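Chapter 3. Fabric Care and Labeling for Outdoor Garments

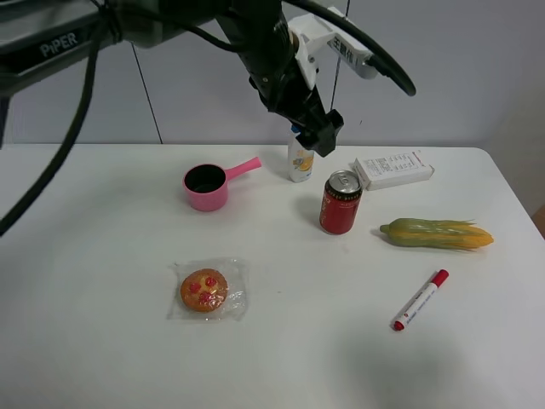 A garment sold for outdoor use carries two kinds of information: what it is made of, and how it must be treated after purchase. The first is the fiber content label. The second is the care label, and it is the subject of this chapter. Both are normally sewn into the left side seam or the back of the neck, where the wearer can find them without opening a lining.

Care instructions are set by the weakest part of the garment. A wool coat with a fused collar cannot be washed at the temperature the wool would tolerate if the adhesive in the collar softens first. Buttons, zippers, elastic and thread all have their own limits – and so do printed logos, which often fail before the base cloth does.

3.1 Testing before labeling

The manufacturer should test a finished garment and a swatch of each component. In the Rotimby fleece study, used throughout this chapter, 13 styles were washed and dried under the conditions proposed for their labels. Length and chest width were measured before the first cycle and again after the last. Two styles shrank beyond the limit agreed with the buyer, both in length only. The cause was traced to the knit band at the hem, supplied by Boiko, and the body fabric was left unchanged.

Shrinkage is given as a percentage of the original measurement. A sleeve marked at 500 mm before washing and 485 mm after has shrunk by 3 percent. Measurements are taken flat, without tension, after the garment has rested in the test room.

3.2 Wording and symbols

Symbols save space and need no translation, but they cover only the common treatments. Written instructions are added where a symbol is not enough, as in "close zipper before washing" or "wash with like colors". The Flevidberg label set, shown in Table 3.2, combines the two in a fixed order: washing, bleaching, drying, ironing, professional cleaning. Learn this order before attempting the exercises in Section 3.4.

Balel Textbooks – Contact – © 2022 – Back to top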